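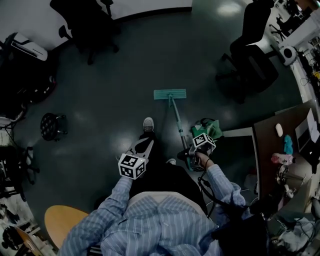 Person in a striped shirt with a hand-held gripper in each hand

Braltari (smartphone)

The Braltari is an entry-level smartphone made by Skondton, a maker of low-cost phones and accessories based in Cisville. It was sold through phone shops, supermarkets and prepaid carriers, and was the first Skondton handset with a full touch screen. It followed the company's line of keypad phones and was replaced by the Ormsby, which kept the same battery and charger.

The phone was known for its low price and its removable battery. It was also known for a fault in the power button that affected many of the early units.

Contents
1 Background
2 Design
3 Hardware
4 Software
5 Sale and pricing
6 Power button fault
7 Reception
8 Successor
9 See also

Background

Skondton began as an importer of chargers, cables and car kits. It later sold keypad phones under its own name, mostly to customers who wanted a second phone for work or a first phone for a child. By the time the Braltari was planned, sales of these phones were falling and most of the shops that carried them had cut back their shelf space.

The company set a retail price before any design work was done. Parts were then picked to fit that price. An early version had a slide-out keyboard, but the sliding rail made the phone too thick and the idea was dropped. The name was taken from a list of made-up words prepared for an earlier product, a clip-on music player that never went on sale.

Design

The Braltari has a plastic body with rounded corners and a back cover that comes off with a fingernail. The cover was sold in black, white and dark red. A fourth color, yellow, was offered only with prepaid plans. Three touch keys sit below the screen: back, home and menu. They light up when the screen is touched and go dark after a few seconds. On the first units this delay could not be changed.

The power button is on the top edge and the volume keys are on the left side. The charging port is on the bottom, next to the microphone. The loudspeaker faces backward, and sound is muffled when the phone is laid flat on a table. Later units have two small raised dots on the back cover that lift the speaker off the surface.

Hardware

The screen is a four-inch LCD covered with plastic instead of glass. It resists cracking but scratches easily, and a screen protector was included in the box. The phone has a single rear camera with no flash. There is no front camera.

Built-in storage was small, and a large part of it was taken up by the operating system. A memory card could be added under the back cover, but the battery had to be removed to reach the slot. Only some apps could be moved to the card. Photos and music were saved to the card by default once one was installed.

The phone takes one full-size SIM card. It has Wi-Fi, Bluetooth and an FM radio. The radio works only with wired headphones plugged in, as the headphone cord serves as the antenna.

Software

The Braltari ran a version of Android with a Skondton home screen. The home screen had five pages, with a large clock and weather panel on the first one. Users could remove the panel, but it came back after a restart until the second update fixed the problem.

Several apps were installed at the factory, including a file browser, a flashlight app that turned the screen white, and a notes app. The notes app had no way to export text, and owners who moved to another phone had to copy their notes by hand or send them one at a time as text messages.

Three updates were released. The first improved call volume. The second fixed the clock panel and added a setting for the key lights. The third changed how the battery level was shown, after complaints that the phone would drop from a quarter full to empty within a few minutes. No update to a newer version of Android was offered.

Sale and pricing

The phone first went on sale in March at a small group of shops in Cisville, with a first batch of 1,000 units. Wider sale followed in May. The price without a contract was 319 in local currency, which included a charger, wired headphones and the screen protector. Carrier versions cost less but were locked to one network. Unlocking was free after 12 months of service.

Skondton gave a warranty of 90 days on the battery and 12 months on the phone. Water damage and broken screens were not covered. Customers returned faulty phones to the shop where they had bought them, and repairs were done at the company's own service center.

Power button fault

Owners of early units reported that the power button became stuck or stopped working after a few weeks of use. The phone could still be woken by plugging in the charger or by an incoming call. Some owners took out the battery and put it back when they needed to restart the phone.

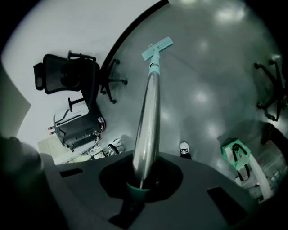 Mop with a light teal head on a smooth gray floor

The service center traced the fault to a thin rubber pad under the button. The pad could slip to one side and keep the button from reaching its switch. Phones made after the first production run have a wider pad held in place with glue. Skondton repaired affected phones at no charge, including those whose warranty had ended, but did not issue a general recall.

Later production can be told apart by a small letter B printed under the battery, next to the serial number. Sellers of used phones often mention this letter in their listings.

Reception

Reviews in local newspapers and on phone websites were mixed. Call quality, radio reception and the low price were praised. The camera was described as poor indoors, and most reviewers found the storage too small for anyone who wanted to install games. Typing on the screen was slow at first but improved when a different keyboard app was used.

Battery life was rated as average. Spare batteries were cheap and widely sold, and several reviewers advised buyers to carry one.

Successor

The Ormsby replaced the Braltari the following spring. It has a glass screen, a front camera and twice the storage, and its power button is on the right side. Back covers from the two phones cannot be exchanged. Skondton went on selling Braltari batteries and covers after the phone itself was withdrawn.

See also

Feature phone
Prepaid mobile phone
SIM lock
Skondton Ormsby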